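From: Touran Bagheri
To: storkcombe-household list
Subject: Re: [household] Bed-first tidying, does anyone really do this?

I read the post below twice, and then I read the replies, and I still don't buy it. I did try it, though, so at least I am complaining from experience.

The original, for those who joined after January:

> The method is simple. Take everything that doesn't belong where it is
> and put it on the bed. Floor, window ledge, shelves, all of it. The bed
> is the biggest flat surface you own and you can't go to sleep until it
> is clear, so the job gets finished the same day. I did my whole room
> in one evening and it has stayed that way. You will be amazed how much
> of it is trash.
>
> A light sheet helps because you can see every little thing on it. Take
> the blankets and pillows off first.
>
> -- Ahmadpour

My first objection is to "you can't go to sleep until it is clear." Of course you can. You pick up the four corners of the sheet, you swing the whole bundle onto a chair, and you go to sleep. I have known people who lived out of that bundle for a month. The method depends on you being the kind of person who won't do that, and the kind of person who won't do that probably has a tidy room already.

My second objection is the evening part. I started after supper, as instructed, and by the time I had anything worth sorting it was dark out and I was tired and inclined to keep things. Every decision I made after 10 p.m. was a bad one. I kept a dried-up glue stick. If you are going to do this at all, do it in the morning, when you can see the dust and you have some nerve.

The light sheet I will give him, partly. Mine has thin stripes on cream, and bigger things show up fine. Clear plastic doesn't. A little see-through bottle lying on its side on a striped sheet is very easy to miss, and I say that as someone who put her elbow on one. 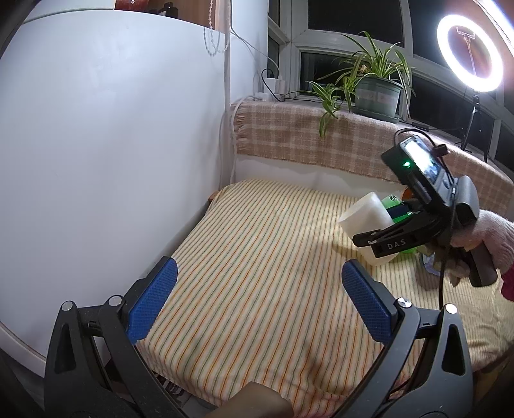 Cup tilted in the gripper's jaws, small bottle on the striped sheet, dark outside already.

Look at the left side, under the mattress. There is a crumpled bit of paper or packaging sticking out, and this is my third objection, the main one. The method tells you to move things onto the bed and says not a word about the bed itself. Whatever has slid between the mattress and the frame stays there while you sort a heap on top of it. You would have a clear bed at the end and feel very pleased, with the wrapper still tucked in at the side. So before anything goes on the sheet, run your hand down both sides and along the headboard end. It takes 2 minutes. I can't see why it isn't step one.

The same goes for the high shelf. I have a bottle up there and a dark red thing next to it, and neither of them came down, and I notice that nobody who wrote in to praise the method mentioned getting a stool out. "All of it" seems to mean all of it below shoulder height.

Now, the boxes. Two people answered the first post by recommending the Zadero sorting boxes, and one of them included a link, which I thought we had agreed not to do on this list. I have had a set of the Gumavton ones for years, which as far as I can tell are the same box with a different lid. They are fine. They hold things. But buying boxes before you have sorted is how you end up with a box of stuff you should have thrown out, and it now has a lid so you will never look at it again. I would like to hear from anyone who bought the boxes and got rid of more than they put in them. I don't expect a flood of mail.

There was also the claim, in a reply I can't find now, that the average bedroom has 1,000 loose objects in it. Where does that come from? Does a pair of socks make one or two? Somebody else then said 500, as if splitting the difference made it a fact. I would rather we left the numbers out entirely unless someone is prepared to sit down and do it.

What I ended up doing, for whatever it is worth:

I did one surface at a time. The window ledge went onto the bed, got sorted, and got put away or thrown out before I touched the next thing. It is slower and not nearly as dramatic, and there is never a mountain to be amazed at. But I could have stopped at any point and gone to bed without the corner trick.

Cups went straight to the kitchen and were not allowed to be "sorted." A cup has one place to be. The same for anything you would wash.

Small bottles I stood up in a shallow dish, all together, and read the labels on in daylight. The ones I couldn't identify I didn't keep.

So the room is better, yes. Whether that is the bed or just the fact that I spent an evening on it, I couldn't tell you, and I don't think Ahmadpour can either. Any method works the day you do it. I would be more interested in a report after the summer, from him and from the person who said it changed her life.

One practical question, and I would welcome a real answer. The pull chain on my blind hangs down right where I am reaching when I clear the ledge, and I catch it every time. Is there a hook or a cleat that holds it to the wall without drilling? The stick-on kind I tried before peeled the paint off. Please, no links.

Touran

--
You are receiving this because you are one of the 460 subscribers to storkcombe-household. To stop getting messages, write to the list address with "leave" in the subject line.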